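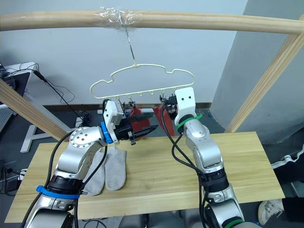 木製レールに掛けたピンチ付きハンガー

技術メモ:室内干しの水分量と換気運転の考え方

Cloststead 住環境ニュースレター 2021年2月号

冬季の結露に関する問い合わせのうち、室内干しに関係するものが増えている。本号では、Cloststead の賃貸棟で9月に開始した計測の中間結果をもとに、洗濯物から室内に出る水分量、乾燥時間を左右する条件、換気扇と除湿機の使い分けについて整理する。計測の設計と集計は設備担当の Arturo Lombardi、住戸での機器設置と聞き取りは Getsemaní Villalobos が担当した。

計測の概要

対象は7住戸で、いずれも浴室乾燥機を備えていない。各住戸の干し場に温湿度ロガー Pronda を一台、干し場から最も離れた居室にもう一台を置いた。ロガーは外壁面と窓面を避け、床と天井の中間の高さに固定している。居住者には、洗濯物を干す直前と取り込む直前に吊りはかりで質量を測り、干した時刻、取り込んだ時刻、換気扇と除湿機の運転状態を記録してもらった。

有効な記録は248回分である。取り込みの時刻しか残っていないもの、途中で屋外に移したもの、衣類乾燥機を併用したものは除外した。

質量差から求めた蒸発量の平均は、一回あたり826グラムであった。この値は干す直前と取り込む直前の差であり、洗濯物に残っている水分は含まない。脱水時間を短く設定している住戸では値が大きく、タオル類の比率が高い回でも同じ傾向が見られた。化学繊維の衣類が中心の回は小さい。

蒸発した水分の行き先

洗濯物から蒸発した水分は、排気によって屋外に出るか、除湿機に回収されるか、室内の空気と内装材に残るかのいずれかになる。空気が保持できる水蒸気の量は温度で決まり、暖房していない部屋では上限が低い。石こうボード、畳、寝具、紙類は周囲の湿度に応じて水分を出し入れするため、干し始めの湿度上昇は空気の容積だけから計算した値より緩やかになる。

この吸放湿の効果は、湿度計の読みを解釈するときに注意が必要である。干している間の上昇が小さくても、取り込んだ後に湿度がなかなか下がらない場合、内装材にたまった水分が戻っている可能性がある。今回の記録でも、取り込み後の湿度の低下が遅い住戸と、窓の下枠に結露が出ると回答した住戸はおおむね重なっていた。ただし住戸数が少なく、開口部の仕様もそろっていないため、相関の強さについては評価していない。

干している時間帯の干し場の平均相対湿度は、全記録を通して61パーセントであった。平均値だけを見れば高くはないが、干し始めの時間帯に限ると値は大きく上がる。脱水直後の布は表面が十分に濡れており、蒸発が最も速い。その後、水分が繊維の内部から移動してくる段階に入ると蒸発は遅くなり、周囲の湿度を下げても乾燥時間は短縮しにくくなる。

したがって、換気や除湿の能力を集中させるべき時間帯は前半である。就寝前に干して換気扇を弱運転のままにし、翌朝に強運転へ切り替える使い方では、蒸発の多い時間帯に排気量が不足する。

換気扇の運転

冬季の外気は、相対湿度が高い日でも絶対湿度は低いことが多い。これを取り入れて室温まで暖めると相対湿度は下がり、水分を受け取る余地が生じる。暖房中の部屋で換気が乾燥に有効に働くのはこのためである。雨天であっても、外気温が室温より十分に低ければ同じことがいえる。

一方、9月の前半のように外気が暖かく湿っている時期には、換気量を増やしても室内の絶対湿度は外気のそれより下がらない。この時期の記録では、換気扇を強運転にした回と弱運転にした回で乾燥時間に明確な差が出なかった。外気の絶対湿度が高い日は、窓と不要な扉を閉めて除湿機を使うほうが合理的である。

換気経路についても補足する。浴室に干して浴室の換気扇を回す場合、扉を完全に閉めると給気が扉の下部の開口に限られる。扉にガラリがない住戸では、扉をわずかに開けたほうが排気量を確保しやすい。逆に大きく開けると、湿った空気の一部が廊下側に流れる。扉の開き幅は、薄い紙片を扉の隙間に近づけ、浴室側へ引かれることを目視で確認して決める。

居室に干す場合は、居室の給気口を開き、便所と浴室の換気扇を連続運転とする。給気口が閉じられていた住戸があり、寒さを理由に挙げた回答が多かった。給気口の直下に寝具を置いている場合は、閉じるよりも寝具の位置を変えることを検討されたい。フィルターの目詰まりも排気量と同様に影響するため、給気側の清掃も点検項目に加えている。

除湿機の選定と配置

試験では、圧縮式の Semwal を希望する住戸に貸与した。圧縮式は冷却面に水蒸気を結露させる方式であり、室温が低いと除湿量が落ち、冷却面の霜取り運転が入る。無暖房の北側居室では、運転時間に対して回収量が少ない記録が続いた。低温の部屋で使うことが前提であれば、吸着材をヒーターで再生する方式が候補になる。ただし消費電力と室温の上昇は大きくなる。

配置は、吹出口の風が洗濯物の下部に当たる位置を基本とする。吊り下げた布では水分が下端に寄るため、上部だけに風を当てると裾や袖口が最後まで残る。吸込口は壁から離し、カーテンで塞がれないようにする。タンクが満水になると運転は停止するので、就寝中や外出中に使う場合は運転前に空にしておくこと。

除湿機と換気扇の同時運転は、冬季の暖房室では一概に無駄とはいえない。外気の絶対湿度が室内より低い条件では、どちらも水分を減らす方向に働く。夏季に外気を引き込みながら除湿機を運転すると、機器が外気の水分も処理することになる。

干し方と乾燥時間

干し方の影響は、機器の運転条件に次いで大きい。布どうしの間隔が狭いと、間の空気がすぐに飽和に近づき、内側の面がほとんど乾かない。干す量が多い回では、干し場の幅いっぱいに詰めるよりも、二回に分けるほうが後の回を含めても臭いの苦情が少なかった。

厚手のパーカーはフードを本体から離し、ポケットは裏返す。ズボンは筒状に広げて吊ると、前後の布が接しない。靴下はゴムの側を上にすると、伸びた繊維に荷重がかからないという利点もあるが、乾燥の速さの差は今回の方法では検出できなかった。

カーテンレールに直接掛ける方法は推奨しない。窓際は室内で最も表面温度が低く、湿った空気がガラス面に接して結露しやすい。布がカーテンに触れると通風も悪くなる。加えて、カーテンレールの取付けは洗濯物の荷重を想定していない場合がある。物干し用の竿受けやレールを後付けするときは、下地の位置を確認し、取扱説明書の許容荷重を脱水直後の質量と比較されたい。乾いた状態の質量で判断すると過小評価になる。

湿度計の扱い

居住者所有の湿度計を Pronda と並べて比較したところ、機種により指示値に差があった。安価な機種でも変化の方向は追えるため、日常の管理には使用できる。置き場所は固定し、暖房機の吹出し、加湿器の近傍、直射日光の当たる棚を避ける。複数の部屋の値を比べる場合は、先に一か所に並べて指示値の差を控えておく。

相対湿度は温度によって変わるので、暖房を切った後に値が上がっても、水分が増えたとは限らない。管理事務所に結露の相談をする際は、湿度とあわせて室温も控えてもらえると原因の切り分けが早い。撮影が可能であれば、結露した箇所の写真に時刻を添えてほしい。

今後の予定

計測は暖房期間の終わりまで継続する。現在の集計では住戸間の換気量の差を補正できていないため、Larnero 棟の空室で給気口と換気扇の風量を測り、基準値とする。風量の測定後、乾燥時間と換気回数の関係を改めて集計する。

記録用紙は管理事務所の窓口で配布している。Semwal の貸与は予約制で、フィルターを清掃し、タンクを空にした状態で返却すること。返却時に異音や水漏れの有無を記入する欄を、今月から貸与票に追加した。計測方法に関する質問は Lombardi、機器の設置と記録用紙に関する連絡は Villalobos まで。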